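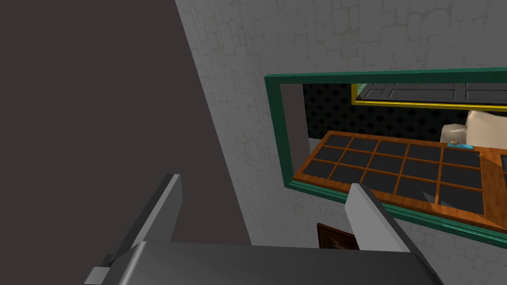

Sistemen Two-Part Hanging Rail, Masonry Kit: Review
Posted September 13, 2022

The Sistemen rail is an interlocking aluminum cleat sold for mirrors, framed panels and shallow cabinets. One half screws to the wall with the lip pointing up and outward. The other half screws to the back of the object with the lip pointing down. The object is lowered onto the wall half and gravity does the rest. The principle is old and there are many versions of it. This review covers the masonry kit, which adds sleeve anchors, a bit and a pair of lower standoffs to the basic rail.

I bought the kit at full price and used it on two walls in the same house. The first is a rubble stone wall with lime mortar and a thin limewash over it. The second is a common brick partition, plastered. The load in both cases was a framed mirror, 19 kilograms on a bathroom scale with the frame and backing board included. The kit replaced a pair of D-rings and braided wire that had stretched enough to put the mirror visibly out of level.

What is in the box

Wall rail, 481 mm long, with slotted holes along the web.
Object rail, same length, with countersunk round holes.
Sleeve anchors and matching pan head screws for the wall.
Short wood screws for the frame.
One carbide masonry bit.
Two threaded standoffs with rubber feet.
A bubble vial that snaps into the wall rail.
Instruction sheet, one side, drawings only.

The rails are extruded and the cut ends are deburred. I put a straightedge along both and found no bow worth recording. The anodizing is matte and even. The lip has a slight undercut, so the two halves draw together as weight comes on. Cheaper rails tend to have a plain angled lip with some rattle in it, and the difference is noticeable as soon as the mirror is seated. There is no rattle in this one.

The bit is the weak item. It cut clean holes in brick. In stone it lost its edge by the third hole and began to wander. I finished the stone wall with a bit from a Barero set I already owned. Anyone working in granite or anything of similar hardness should plan on buying a better bit along with the kit.

Fit to an uneven wall

A rigid rail needs a flat surface, or at least two flat places at the same depth. Rubble stone seldom offers that. On my wall the high points of the stones stood well proud of the joints, and the rail as first offered up touched at one end and in the middle. Tightening it down in that position would have twisted it, and a twisted wall rail will not accept a straight object rail along its full length.

The slotted holes help in one direction only. They let the rail move sideways so that an anchor can be placed in the sound part of a stone and kept out of the mortar. They do nothing for depth. Sistemen includes no shims. I made packers from nylon washers and stacked them behind the rail at each screw until a straightedge laid across the lip stopped rocking. This took longer than the drilling. A small bag of graduated shims would cost the maker very little and I consider the omission the main fault of the masonry version.

The instruction sheet shows the anchors going into the center of a block. It does not say what to do where a block center is not available. Lime mortar of any age will not hold a sleeve anchor under outward pull, and the joints in my wall could be raked out with a nail. If no stone can be reached through a slot, the sensible course is to drill a new hole in the rail. The aluminum drills easily and the web is wide enough to take one.

Plastered brick gave no such trouble. The rail sat flat, the holes went in square, and the job was finished in less than an hour with cleanup.

Object side

The object rail must go into solid material. The supplied wood screws are 16 mm long. That suits a thick frame and is too long for a slim one, so measure the frame at its thinnest point behind the screw line before starting. Painted frames should be drilled with a stop collar on the bit. Where the frame is built up from an outer molding and an inner lip, find out which of the two carries the glass. Screws belong in the outer member. The inner lip on many mirrors is only a retaining bead, pinned or glued, and it has no strength to speak of.

The rail should sit as high on the frame as the molding allows. The higher it sits, the smaller the outward force at the bottom edge. The drawing shows it about a third of the way down, possibly to keep it clear of a top decoration. I placed mine just under the top member on both walls and would do so again.

Backing board is not a fixing surface. The sheet does say this, by means of a drawing with a cross through it.

Standoffs

A cleat holds the top of the object away from the wall by the thickness of the rails. Without something equal at the bottom, the mirror leans back and reflects the ceiling. The standoffs correct this. They thread into small plates screwed to the lower corners, and they can be turned by hand from the side once the mirror is hanging.

The adjustment is fine enough to bring the glass plumb, and the two sides can be set independently, which the stone wall needed. The rubber feet left no mark on the limewash. They have a plain push fit, and one came off when I lifted the mirror down again. A drop of contact adhesive cured that.

The thread has no lock. After two months there was no measurable change on the brick wall. On the stone wall one standoff had backed out by a quarter turn. That wall carries a door at its far end and the door is not closed gently in this house. A thin nut on the thread would hold the setting, and I have since added one.

Level

The snap-in vial is convenient and not very accurate. Against a Flasbridge level that I trust, it read slightly high on the left. The error is small over the length of the rail but easy to see on a wide mirror with a straight horizontal joint or shelf close by. Use a proper level and leave the vial in the box.

The object rail can slide along the wall rail after hanging. This gives some side to side correction, useful when a mirror has to be centered over a sink or a table. Sistemen supplies two end stops in the form of grub screws, fitted at the factory. Run them in once the position is final. They need a small hex key and the kit does not contain one.

Load

The printed limit is stated for solid concrete. No figure is given for brick or for stone, and I would not expect one. I loaded the wall rail on the brick side with bagged sand to twice the weight of the mirror and left it overnight. Nothing moved. I did not repeat this on the stone wall, where the holding power depends on which stone has been drilled and how well it is bedded.

Compared with the Chu rail

I have used the Chu rail on drywall. It is steel, thinner in section, and keeps the object closer to the wall. The lip is a simple bend. It costs less and is the better choice for light frames on flat walls where a small gap matters. It flexes noticeably when packed out with washers, so I would not use it over rough masonry. The Chu screws are also softer, and two heads cammed out under a hand driver.

Verdict

Good rail, adequate anchors, poor bit, no shims. On brick or block it can be recommended as supplied. On rubble stone, add a better bit, a bag of nylon washers and two thin nuts before starting, and allow an afternoon.

Comments (2)

Adalberto Sampaio
Did you seal the holes in the limewashed wall? Mine is an outside wall and I am wary of giving water a path behind the anchors.

Reply from the author
Mine is an inside wall, so no. For an outside wall I would blow the dust out, keep the holes shallow, and ask for stainless anchors. The ones in the kit are zinc plated. I would also leave the standoffs fitted for the air gap.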